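Search this site Enter keyword

Free Folding Evenings Return to Kumden Laundry Room

11/25/23

The shared laundry room in the Kumden building on Corrigan Street is running its folding evenings again, and the first one drew 16 people with bags of clean clothes. The sessions are free and open to tenants of both wings.

Ustyna Tkachuk started the evenings in June after clean clothes kept piling up on the lids of the dryers. People bring what they have, fold it on the long wooden table and sort out anything that needs mending or giving away. Jeans and button-up shirts get most of the attention, as they take up the most shelf space at home.
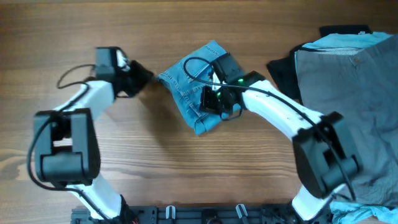 Vira Symonenko said she would fold T-shirts all night before she touched a pair of jeans. Hers never end up the same size twice, she said, and she has gone back to hanging them by the belt loops.

Tkachuk teaches one method for denim. The button is done up first and the pockets are pushed flat from the inside. Then one leg goes over the other, seam to seam, and the whole length is folded in thirds from the hem. Stiff jeans may need a second pass with the hand before the last fold — thin ones usually don't.

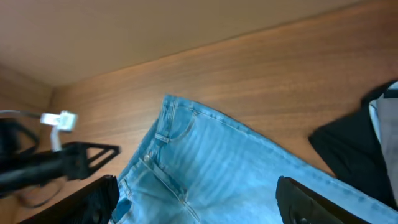 Light blue jeans on the folding table, with the waistband button in view.

Pairs with raw hems are handled a little differently. Loose threads are left alone or trimmed with scissors, never pulled, and the hem is tucked to the inside of the fold so it doesn't catch on the next thing in the drawer.

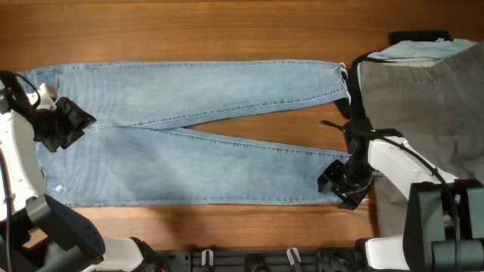
Shirts come after the jeans. They are buttoned at the top, middle and bottom, laid face down and folded in from the sides. Towels and other large cloths are left for last, when there is more room on the table.

Clothes nobody wants go to the Lurnetti thrift store, which picks up on the last weekday of the month. The summer sessions sent over 33 items, most of them shirts and children's pants. Socks and underwear are not accepted.

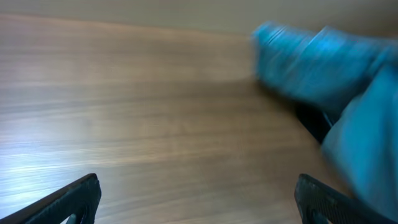 Tenants are asked to wipe the table with a dry cloth before they leave and to take their bags home with them. Detergent is not provided, but the Bokari corner shop across the street stays open until 10.

The next session starts at 6:30 p.m. in the laundry room and lasts around 3 hours. No sign-up is needed.

23 shares
3 comments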